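Spent most of June on one part of our stack at Skirko and want to write it up before I forget the details. It's the bit that decides when a fabric grasp is good enough to lift. Thread, fairly dry.

Background: we train a policy on demonstrations recorded with hand-held grippers, mostly clothes and bedding in real bedrooms. The policy outputs a short run of wrist poses and a finger width. A separate check sits after it and can veto the lift.

The old check was finger width. If the fingers stop closing before zero, something is between them, so go. Fine for boxes and cups. With one layer of thin cotton the reading is inside the noise, and with a thick knit it says yes even if you only have a few loops of it.

So I went through 1,808 recorded grasps from the Cladcombe set and labelled each one by hand: held, slipped, or missed. Do-yoon Min labelled 164 of the same ones without seeing mine. We disagreed on 40, nearly all of them on where a slip starts.
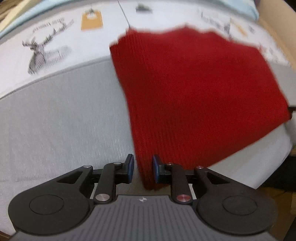

We settled on a rule. A slip starts at the first frame where the cloth moves relative to the pad and keeps moving for the next three. Stretch doesn't count. Ribbed knits stretch a lot before they slide, and that was most of our argument.

The new check is a small network on crops around the two pads. It takes five frames, plus finger width and wrist speed, and gives one number. No depth. We tried depth and it was worse on anything fluffy.

Crops matter more than I expected. Full images let it learn the room. It did very well on bedrooms it had seen and badly on the ones it hadn't, because it was reading the bedding – patterned covers especially. Cropping to the pads closed most of that gap.

Blur is the other problem. People move quickly once they think they've got hold of something, so the frames you most want are the worst ones. I now drop a frame if the pad edges aren't sharp and let the check wait. It can wait up to 109 milliseconds before the planner goes ahead without it.

That timeout is a compromise. Longer and the arm visibly hesitates at every pick. Shorter and the check hardly gets a vote on fast motions. If anyone has a cleaner way to handle a late veto in a receding-horizon setup, I'd like to hear it.

Tooling note: the labelling was done in Prekgate, which we wrote for door handles two years ago. I added a key to step through frames with the crop locked to the pads. Took an afternoon and saved me days. Should have done it first.

Still broken: sleeves. The check sees a solid grasp, the arm lifts, and the rest of the jumper stays caught under something. That belongs in the planner, and I've opened a ticket under Chisholm for it.

Next job is rerunning the whole set with the new slip rule – the old labels are still in the training split and they need to come out.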